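Trustunitz / Bratero cell upkeep
Minutes, May 13, 2021
Chair and notes: Kausar Gondal

1. Last time's actions
Wrist camera bracket retightened, done. Spare finger set from Omitz still not here. Chase.

2. Grippers
Both fingers to come off every 500 picks, bolts checked, pads wiped. Log was at 1666 with no entry for the last check, so do it before anything else runs. Open width to be set with the tray and the stepped acrylic stand in place, not on bare table. Clear walls throw glare into the wrist view, keep the Snickers bar in the top channel as the test item for now.
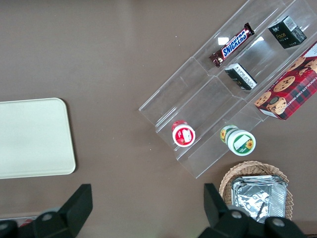
3. Cables and left arm
Cable loop near the left wrist hangs low when the arm goes down to the basket. Agreed: re-clip, leave slack for full wrist turn. Speed held at 60 per cent untill thats done. Wrapped sandwich stays the test load over the wicker basket, grip force down one step if the bread gets squashed.

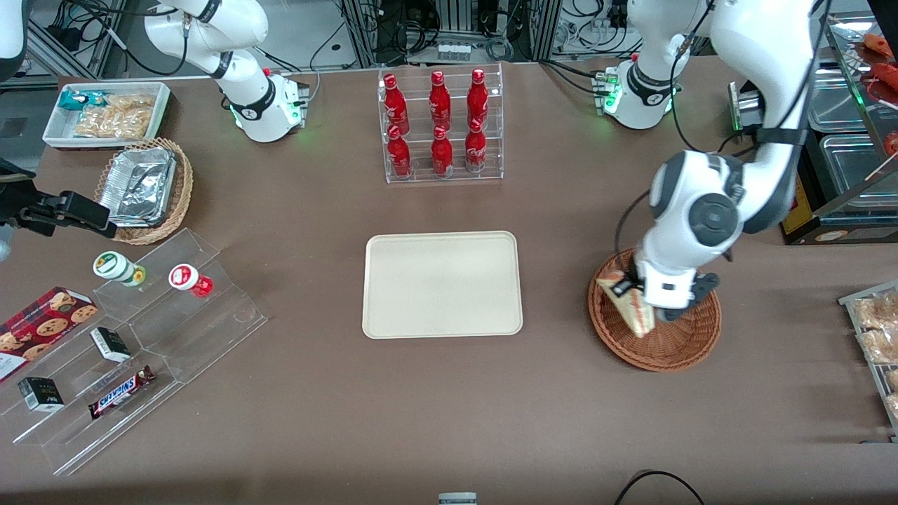

Clips from Awan, pack of 4, Kausar to order. Also base bolts on both arms, torque check, same day as the clips go on. Rack of Coke bottles to be lifted off first.

4. AOB
Full service in October. Laminated reset card wanted by the stop button. Table wipe at end of shift, crumbs getting in the basket weave.

Next meeting when fingers arrive.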